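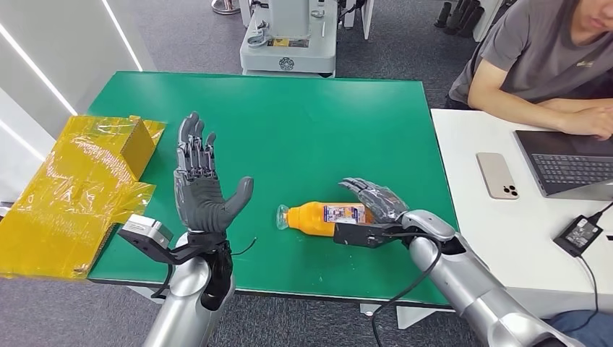 Hidayah Sopacua thinks a label ought to be read before the cap comes off, and she told me so at length, across her own kitchen table, before I had my coat off. She had written to this magazine in June about a bottle of something bright and sweet that she'd bought for the color alone, and her letter brought in 23 more, which is how I came to spend the better part of a season thinking about the little bits of paper stuck to things.

I had always treated them as decoration. Orange drink, white and blue wrapper, a few cheerful graphics, and off it goes into the basket with everything else! But once you begin to look (and I warn you that it makes grocery shopping very slow) you find that a label has a good deal of work to do in a small space. It has to go around a curve without wrinkling. It has to leave enough of the contents showing that you want them, and it has to make sense when the bottle is lying on its side, as bottles on my work table generally are.

Bayu Majimbun keeps his in an album. He has 576 of them, soaked off in the sink and pressed under a dictionary, and he let me turn the pages myself, which I took as a compliment. His favorites are the plain ones — a single column of type, one color of ink, no slogan. He is less fond of packages in tinted plastic film, where you have to smooth the crinkles with your thumb to read a word, and on that point I am with him entirely.

Drinks have it easy, though. The labels I've grown fondest of are the ones on harder-working objects, with their warnings and their arrows and their small white dots. They are often lined up in a row, one after another, as if each had been added when someone remembered one more thing to say.
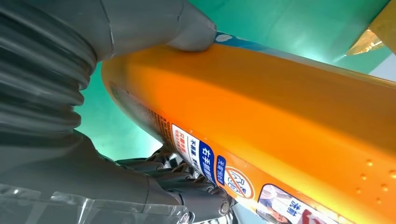 Red, black and white lettering on a run of labels, with a prohibition sign farther along.

I can't read Chinese, so a row like that is mostly color and shape to me, but a red slash through a circle I understand perfectly well. Ingeborg Lehner, who answered Hidayah's letter with four pages of her own, would like that sign used half as often and printed twice as large. Hidayah wrote back to disagree, and the two of them are still at it.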